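June 15, 2025

Cards again, most of the day. Writing this up while the slot order is still in my head, as the notebook from last time left out exactly the parts I needed.

Stock on hand this morning: 163 cards, mixed sizes. Of those, 33 are the narrow Suro type that lean over in any compartment wider than they are. The remainder stand up well enough if the slot is at least a third full. Below a third they slide down until only the top edge shows, and then they have to be fished out with a fingernail. This was a problem in November and it is still a problem.

The organizer is the cardboard one, two columns of five. I considered the Gorisis tray, which has adjustable dividers, but the dividers creep. Every time a card is pushed in with any force, the divider behind it moves a millimeter or so, and by the afternoon one slot is tight and its neighbor is loose. Cardboard does not creep. It softens at the upper edges after a few weeks and then it gets replaced.

Layout settled on for the day:

Left column, top to bottom: Trujillo large, Trujillo small, Avham, Avham duplicates, unsorted.
Right column, top to bottom: Suro, Suro duplicates, anything bent, anything without a printed back, returns.

Returns went at the bottom right because that is the slot nearest the hand when seated on the chair side. Unsorted should probably be there instead. It gets used more. I did not change it mid-session, since changing the map halfway through costs more errors than a poor map does. Note for next time: swap the two.

Method. Start with the box nearly empty, a few cards only, to check that each slot takes its type without catching. Then add in small lots of 20, one lot on the table at a time. Anything more and the pile spreads out across the join between the two desks, where thin cards get a corner down the gap. I have lost two that way before and recovered one. The right desk is the better surface for the box, although its front edge is chipped and worn and will snag a sleeve. I want a strip of edging on it. Have wanted this for some time.

Card goes in short edge first, printed face toward the chair. If it resists, take it out and look at the slot. Pushing bends the lower corner, and a bent card then belongs in a different compartment, which defeats the purpose. 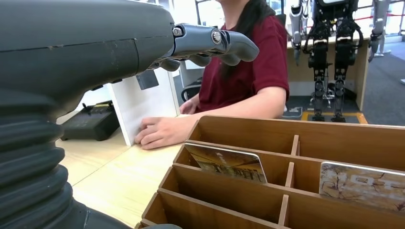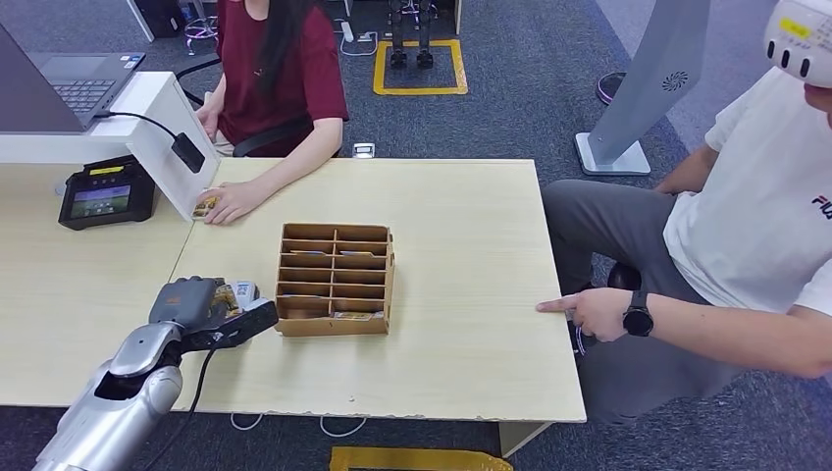 Maroon shirt at the table in both.

On the question of slot order Kavitha Pillai disagrees with me entirely. Her position is that sorting by type is wrong for a box this size, and that frequency should decide it: the cards handled most go in the two bottom slots, the next most in the pair behind, and so on back to the top, with type ignored unless two kinds tie. She added that duplicates do not deserve a slot of their own at all and could live in an envelope. I said an envelope is another thing to keep track of on a table that already has a laptop stand on it. She said the envelope could go under the laptop stand.

That is workable. I have no figures on frequency, though, and would need at least a week of tallies before arranging anything by it. Started a tally sheet this evening, one row per slot, blank so far.

Error rate by type order: four misplaced at the final check, three of them Suro in the Suro duplicates slot. Those are adjacent, so the cause is clear enough. Separating them by one compartment ought to fix it, whichever system wins.

Labels. The pencil ones on the slot edges cannot be read from a seated position. Printed labels on the front lip would be legible, but the lip is narrow and tape lifts the top layer of the cardboard when removed. Tried a paper collar folded over the edge instead. It held on three slots and fell off the fourth. Will try again with heavier paper.

To buy: edging strip, two spare organizers of the same pattern, envelopes (one size up from the Trujillo large), heavier paper. The stationery place sells cards by the case, 900 to a case, and I do not need a case.

Box left on the right desk overnight with a sheet of paper over the top. Tally sheet underneath it.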